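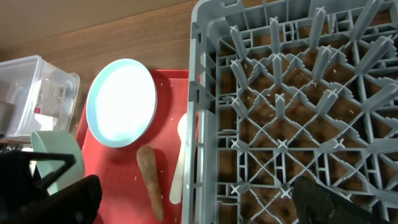

My brother-in-law Murray Donnelly called me in February to say they were finally going to do something about our little airport, and would I please come to the public meeting with him so he didn't have to sit alone. I said yes before I'd looked at the clock or the weather, and that's how I ended up on a folding chair in the high school gym listening to a man from a company called Skurkine talk about boarding gates.

I should say that I love our airport. It has one baggage belt and a coffee counter that closes whenever the last morning flight leaves, and you can park so close to the door that I once went back to the car for my sweater after I'd checked in. For years there were two flights a day to the city, then one, and then for a long stretch none at all, and we all got used to driving the 160 miles to the big airport and paying for parking once we got there. I don't mind a drive, but my mother did, and I used to think about that every time we packed her into the back seat with her pillow and her crackers.

So the plan is this, as well as I understood it. The county keeps the land and the runway, and Skurkine runs the terminal for 23 years. They fix the roof, add a second security lane (we have a first one, barely) and go out and talk airlines into coming here. In return they keep a good share of the parking and the shop rents. Murray thinks the county is giving away too much. He had it all worked out on the back of an envelope, bless him, and he read it aloud to me twice in the truck.

I'm softer on it than he is. Manaia Rutherford, who used to run the ticket desk and knows every inch of that building, stood up and asked what would happen to the 68 people who work there now. The Skurkine man said their jobs were safe for the first three years. She asked about the fourth year and he said that was a very fair question — and then he went on to the next person. I wrote that down.

Since then we've had the vote, which passed, and a letter in the mail with a drawing of the new front entrance. It has a lot of glass and some very thin trees. They're hoping for 415 passengers a day by the second summer, and a flight to the coast, which I would use tomorrow if they'd let me. My daughter is out there and I haven't hugged her in far too long.

Murray is still grumbling, but he's asked me twice now what the coast fare might be. I told him to wait for the schedule like the rest of us. It's supposed to come out in the fall, and I'll post it when I have it.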